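Astimville student robotics club opens entries for spring bench manipulation challenge

ASTIMVILLE -- The Pastar Robotics Club, a student group based at Astimville Technical College, has opened entries for its bench manipulation challenge, to be held in the college's electronics workshop in April. The challenge asks teams to program a robot arm to handle small, ordinary items on a table shared with electronic parts.

Entries are open to students in full-time education. Teams may have up to 6 members, and each must name a supervising member of staff.
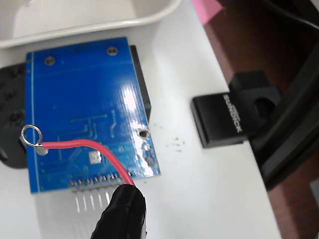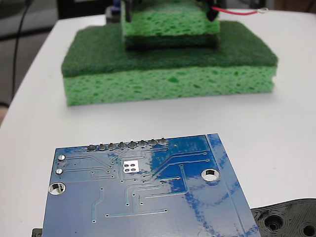
Bench work at the Pastar Robotics Club, with a circuit board on the table in both views.

The challenge grew out of a second-year module in which students write control software for a two-finger gripper and test it against a fixed list of tasks. Until now the results have been marked within the college. Opening the list to outside teams will allow different methods to be compared on the same hardware and under the same rules.

Tasks are grouped into two classes. Class A covers soft and compressible items, where the main difficulty is setting the closing force. Too little force and the item slips during the lift; too much and it deforms, which shifts its centre and spoils the placement. Class B covers flat and rigid items, including bare circuit boards with leads attached. A flat board offers very little edge to grip, and a loose lead can change position between one attempt and the next. Teams entering Class B must therefore show that their software checks the position of the lead before each approach.

The working area will not be cleared between tasks. Items from one task may remain on the table while another is attempted, and contact with an item outside the current task carries a penalty. Teams are advised to plan approach paths with this in mind.

"Most of our early faults were in the approach and very few were in the grip itself," said Ramiro Segura, who teaches the module and will act as technical judge. "A student would tune the finger force for a week, and then the arm would come in too low and push the part across the table. We now ask them to log the approach height first and leave the force alone until that is stable."

Each team will receive a practice set of 249 recorded attempts made by club members during the autumn term. The set includes failed attempts, which are labelled by type of fault. It may be used to train or tune software, but teams must state in their technical note which parts of it they used. Recordings made by the teams themselves are also allowed, provided they are listed in the same way.

The control software supplied to entrants is Nseir, a small library written by former students of the module. It handles joint limits, gripper commands and logging. Teams may replace the planning layer but not the safety layer, which stops the arm when the measured load passes a set value. Camera input is provided through the same library, and no additional sensors may be fitted.

Scoring is based on completed placements, with deductions for dropped items, contact outside the task and manual stops. Completion time is used only to separate teams with equal scores. A run may be restarted once if the fault is shown to lie with the club's hardware -- a loose finger pad, for instance, or a failed cable. The technical judge's decision on restarts is final.

Replacement finger pads, fixtures and consumables have been paid for by a grant of 4000 pounds from Druketti, a local maker of test equipment. The company will also lend a power supply for the competition bench. It has no part in the judging.

There is no entry fee. Teams travelling from outside Astimville may apply to the college for help with transport costs. Bench time for practice can be booked on Friday afternoons, in sessions shared with the module's own students, and 29 places are available before the competition. Places will be given in order of application, with one per team in the first round.

The full rules, the task list and the entry form can be collected from the electronics workshop office or requested in writing from the club. Technical notes must be handed in with the team's software. Late changes to software will be accepted only where they correct a safety fault.

Enquiries: Ramiro Segura, Pastar Robotics Club, Electronics Workshop, Astimville Technical College.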